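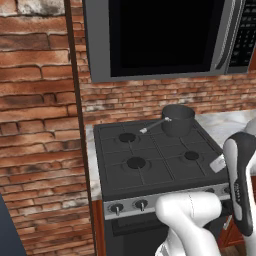 Ellery Touchline Manager, PC download edition

If you have ever shouted at the television because the coach left his best winger on the bench, this is a game we think you will get along with very nicely. Ellery Touchline Manager puts you in charge of a small club called Staltimwood, down in the fifth division, and lets you take as many seasons as you like to bring it up through the leagues.

There are 3,102 players in the database, each with their own form, moods and contract worries, and you can play a full match in five minutes or sit through every throw-in if that is more your style (it is very much ours!). Training, transfers, ticket prices and even the color of the away shirts are left to you.

Lead designer Ebony Hapeta rebuilt the transfer market for this edition, so rival clubs now haggle properly, and you may find yourself up late over a left back you never meant to buy. Adebayo Tamuno wrote the match commentary — he has a soft spot for goalkeepers, and it shows.

The game plays happily offline once installed. An internet connection is only needed for the Stuvow Cup, our online knockout for friends and strangers alike, which opens again in November.

Publisher: Nilov
Players: single player, or online cup
Controls: mouse and keyboard
Delivery: download code sent by email
Saved games from the previous edition can be carried over from the main menu.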